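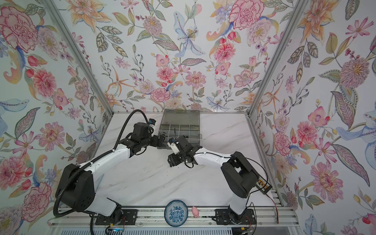
Two arms, a compartment box and a good deal of floral wallpaper.

The Last Heir of Hudska

The prophecy had been carved into the lintel of Sutcliffe Abbey in 1820, which Keegan Dunstan felt was late for a prophecy. The good ones were older. This one had a spelling mistake in it.

"When the moon is swallowed," he read aloud, holding up his phone for light, "the Heir of Hudska shall take up the Horn of Umard and drive the Pale Host back into the see."

"Sea," said Aniela Borkowska.

"It says see."

"Then we'll drive them somewhere they can get a good look at things. Keep reading."

Keegan kept reading. There was a part about blood, then a part about a bell, then a long part about drainage that had clearly been added by whoever was paying for the stone. He had been the Heir of Hudska since Monday. Before that he had sold gutters, and the drainage struck him as sound.

Aniela was the last living member of the Order of Modley. She had a sword, a bad knee, and a station wagon with the Order's crest on the door where a pizza place's logo used to be. She had found Keegan at the end of a family tree that took up her whole kitchen floor. There had been 119 names on it. The other 118 were dead, and she had told him so in the voice of a woman who would have been happy with any of them.

"Where's the Horn?" he said.

"In the crypt."

"And the Pale Host?"

"Also in the crypt."

"That seems like poor planning."

"It was one crypt," said Aniela. "They had a budget."

The steps went down a long way. Keegan counted 40 before the air turned cold and he lost interest in counting. At the bottom was an iron door, and on the door was a bronze face with its mouth open, and in the mouth was a keyhole.

"Only the blood of Hudska can open it," Aniela said. "Put your finger in."

"How much blood are we talking about?"

"The texts say a river."

"A river?"

"They exaggerate. They also say you're seven feet tall."

He put his finger in. The face bit him, not hard, about like a hamster, and the door swung open with the groan of something that had been looking forward to groaning.
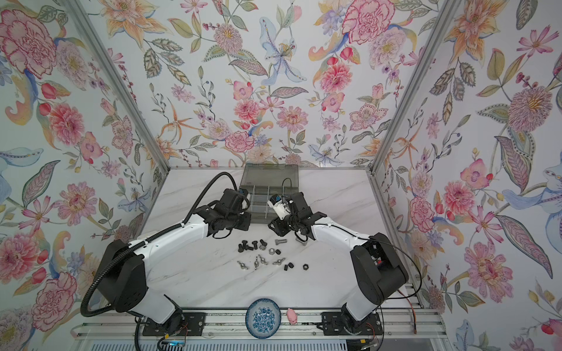 Part Two: The Horn of Umard

The Pale Host was asleep. They stood in rows, helmets bowed, swords point down on the flagstones, as gray as old dishwater. At the far end, on a block of black rock, lay the Horn.

It was smaller than Keegan had pictured. He had pictured a thing you'd need a strap for.

"Walk softly," whispered Aniela. "Touch nothing. Speak to no one."

"They're asleep."

"They may have questions."

He walked softly. He had gotten past the third row when his phone, still in his hand and still lighting up the dead, began to play the ringtone his nephew had put on it in May and which he had never learned to change. It was a duck.

The helmets came up, all of them together. Behind the visors, small green lights blinked on.

"Who wakes the Host?" said the nearest, in a voice like gravel going down a chute.

Keegan looked at Aniela. Aniela had drawn her sword and was looking at her knee.

"Keegan," he said. "Dunstan. I'm the Heir."

A mutter ran back through the ranks. The nearest knight leaned down until the green lights were level with Keegan's eyes.

"Of Hudska?"

"Apparently."

"The Heir of Hudska is seven feet tall."

"I've heard that."

The knight considered this. Somewhere in the back a piece of armor fell off and rolled, and whoever had lost it apologized.

"Has the moon been swallowed?" the knight asked.

"It's cloudy," Keegan said. "You can't really see it."

"Then we are early." The knight straightened up, and for a moment he looked less like the doom of the living than like a man at an airport. "How early?"

Keegan turned around. Aniela lowered the sword and took a folded paper from her coat. She read it, turned it over, and read the other side.

"Nearly two hours," she said.

The Pale Host sighed. It blew out her lantern.

"Is there anywhere to sit?" asked the knight.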